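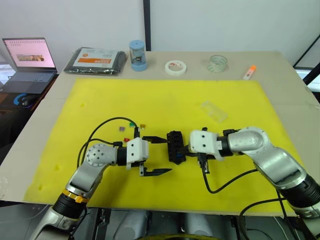
Faisal Pirzada
1/ I coach the under-16 girls at Stolon handball club, and many parents ask me about the new boarding place in Jatberg. So I write my answer one time and everybody can read it. It is a long thread, sorry for that.

2/ First the simple facts. The boarding house is for players of 15 to 18 years. They train in the Flindwood hall in the morning, then go to the normal public school in town, then train again at 17:30. Two trainings per day, four days per week. Wednesday is only school and physio.

3/ The cost is 753 per month. This includes the bed, breakfast, dinner and the bus to the hall. It doesn't include lunch at school, shoes, or the trips home. Please calculate the trips home before you say yes. For us in Stolon it is 2 trains each way.

4/ There is a reduced price of 700 if the player has a brother or sister in the same club. I asked if cousins count. They don't.

5/ Now the part which parents ask less about, the school. In my opinion it should be the first question. The morning players miss the first two lessons, and the school gives these lessons again in the afternoon in a small group. I visited one of these groups in January. It was mathematics, and the teacher was strict, and I liked her very much.

6/ A player who has two failing grades must stop the morning training until the grades are better. Some coaches find this too hard. I find it correct. One of my former players was stopped for seven weeks. She was angry with everybody, also with me, and I wasn't even there.

7/ What happens after 18? The club Villa takes some players in its second team, with a small contract. The others can finish a vocational course in the same town, for example electrician, nursing assistant or office work. You can do the course and still play in the regional league, the training is then only in the evening.

8/ I did it like this myself, many years ago and in another country. I played on weekends and learned bookkeeping during the week. My knee finished at 24. The bookkeeping still pays my rent.

9/ Trials. They are on a Monday, the whole day, with 7 court players invited for each position group and the goalkeepers separately. Bring indoor shoes, two shirts (one light, one dark), the last school report and the medical form. Without the medical form they will send you home, they did this last year.

10/ Please don't pay a private coach to "prepare" for the trial. The staff look at how she moves without the ball and how she reacts after a mistake. Sleep well and eat breakfast.

11/ And please ask your daughter alone, without the other parent and without me in the room, if she wants to live away from home. I have seen two girls who said yes because the whole family was so proud.

12/ A correction to post 3: the bus to the hall is included only on school days. On Saturday the players walk or take a bicycle, it's not far. Thank you to the mother who wrote to me.

13/ Questions about the medical form please to the office in Jatberg, I don't have the newest version. Other questions you can write here under the thread, I answer in the evening after training.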